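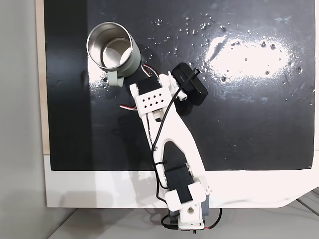 Arm over the black board, cup upper left.

November 13, 2020 – Dakus bench, McGrath room

Cube-to-cup demos, second go. Me on the leader arm, Tomás on the keyboard. Tadhg in after lunch.

Started late. Follower wouldn't enumerate, swapped USB ports, then it did. Port name changed, so the calibration file didn't load and the wrist came up a good way rotated from the leader. Recalibrated everything from the middle pose. If you swap ports please rename in the config BEFORE torque on. It jumps otherwise.

Leader trigger is sticky again in the last bit of travel. You squeeze, nothing, squeeze more, and then the follower jaw snaps shut. Took the spring out, wiped it, put it back. Better. Lụa has a softer spring from the Trendby order, not fitted yet.

Recording settings same as last time except I dropped the reset window, it was far too long and I kept sitting there. Bollgate logger now starts on the foot pedal. Nice. Hands stay on the leader and the first second of each episode isn't me reaching for the space bar.

Overhead view has that bright oval upper right on the board. Auto exposure hunts when the white links go across it. Locked exposure, one notch down. Black servos go muddy but the policy doesn't need to see servos. Colors ok.

Total on disk is 134 episodes counting the March ones. Of those 39 are mine from today. Three thrown out from today already, not in that number: two where I let go of the leader mid move, one where the logger dropped the wrist stream and carried on without saying anything. Tomás is putting in a check for that.

Longest episode came out at 654 frames. Me dithering over the grasp. Kept it for now, Cillian wants slow ones in the set to see if the model copies the dithering. I would bet yes.

What worked for me on the leader:

Go high first, then straight down. When I came in at a slant the fixed side of the jaw nudged the cube and I chased it over the board. Chasing looks terrible in playback.

Stop above the cube. Count one. Then down. The pause gives the follower time to catch up, lag is worse when the shoulder is carrying the reach.

Don't watch the leader. Watch the follower or the wrist feed, one or the other. I kept switching and you can tell in the data where I did.

Elbow on the table. My elbow that is. Shoulder was dead by the second hour.
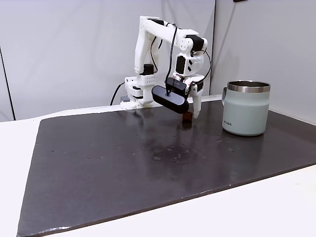 Approach height is the thing to settle before anyone else records. I've been doing one height for the grasp and a higher one for the carry, Tadhg does everything at one height and it's quicker, but he clipped the rim twice. Mixed in one dataset that is two different behaviors and the model will average them into something that hits the cup. With the finger tip just over the board and the cube under the gripper, like here, there is hardly any room left to fix a bad line up, so the fixing has to happen higher. Proposal: line up high, drop, close, lift to carry height, over, release. Also the handle. It points at the arm, and coming across low from that side you meet the handle before you meet the body. One more reason for a high carry. Could turn it away but then we'd have to turn it away forever, so I'd sooner vary the handle angle on purpose once the basic set works. Sinéad agrees, Tadhg says wait and see.

Tried hand guiding too, torque off, just pushing the follower about. Quick and the paths are smoother than mine on the leader. But my hand is in both camera views the whole time and gravity pulls the arm down whenever I change grip. Replayed one with the hand out of the way: reached the cube, closed too early. No gripper command gets recorded that way, only position, so there's no squeeze. Leaving hand guiding for waypoints only.

Cable at the wrist – keep an eye on it when rolling. Big roll to the right pulls on the camera lead. I capped wrist roll in software, the cap is in the follower config and not in the leader, so the leader will happily go past and the follower just stops. Feels odd the first time. Not a fault.

Played back a handful of episodes open loop at the end. Fine when the cube is put back carefully, miss when it's off by a cube's width. As expected, replay has no eyes. First training run goes on tonight with today's set only, Tomás has the script. March ones left out untill we know if the camera mount was in the same place. I think it was moved. Cillian to check his notes.

To do
– fit softer trigger spring (Lụa)
– dropped stream check in Bollgate (Tomás)
– agree carry height and write it on the whiteboard
– start positions: I favor the near left of the board badly, need a list of spots to work thru
– Sinéad to record a batch so it isn't all my habits
– back up the drive, it's only on the bench machine right now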